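Talk notes — Eating together at work
Jalden staff evening, 1st October, 25 minutes with questions

Opening
Wait until people are sitting. Thank Farzana Sivakumar for the invitation. Tell the soup story from my first week at Dinda: I ate alone at my desk for 6 days and thought this was the rule. Pause here. People usually laugh, let them.

1. What a shared lunch is
Say it slowly: one table, one hour, same food for all. We are about 40 people in our office and we do not all come. This is fine. Mention that Halvard Forsberg came only for the bread in the beginning.

2. Who cooks
Three persons each week, names on the paper by the door. Explain the change we made in September — before, the same people always cooked, and they became tired. Ask the room: who cooks at home? Wait for hands.

3. Money
Keep this short. Everyone pays the same, also the managers. If somebody asks about the Moradi office, say that Birger Aasen can answer better than me.

4. Dishes and washing
Say that we chose colored dishes, and that guests often talk about them first. Washing is done by those who did not cook. Change the slide after "did not cook".
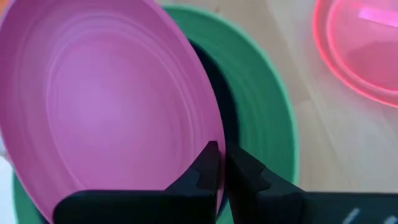 Bowls first, then plates.

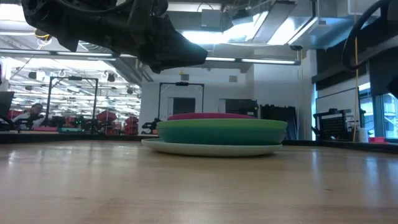

5. Difficult questions
Allergies: we write all ingredients on a card. Religion and fasting: Ataberk Öztürkmen helped us with the calendar, say his name clearly. Noise: yes, it is noisy.

Close
Invite them to visit us. Give the sign-up paper to Guadalupe Tapia in the first row — she will pass it around.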